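Lirkmont station changes bag size rules from July

Passengers boarding at Lirkmont will face a revised limit on cabin luggage from July, rail operator Dara said on Saturday. Each traveler may carry one case on board free of charge, with a maximum weight of 15 kilograms. Anything heavier must be checked at the Hostton counter at least 500 meters north of the platforms.

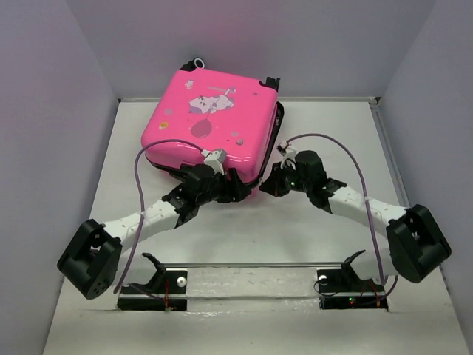
The operator recorded 1,187 late departures on the Hostton line last year, and attributes almost 500 of them to aisles and doorways blocked by bags. Under the new timetable, boarding closes five minutes before departure - previously it closed at the whistle.

Children's cases count toward the family allowance. Strollers and medical equipment do not.

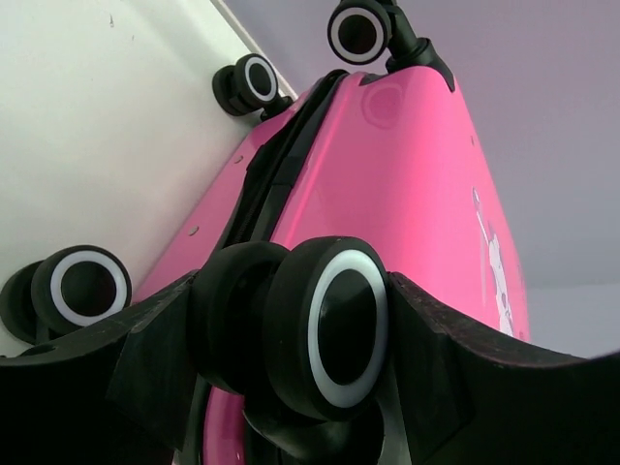
Racks at the Suwannarat end of each car will be rebuilt with a lower shelf and a fixed retaining bar. Work on the first 15 cars is under way, and the rest will follow as they come in for scheduled maintenance. Tickets bought before July remain subject to the old rules. Fees for checked items have not been set.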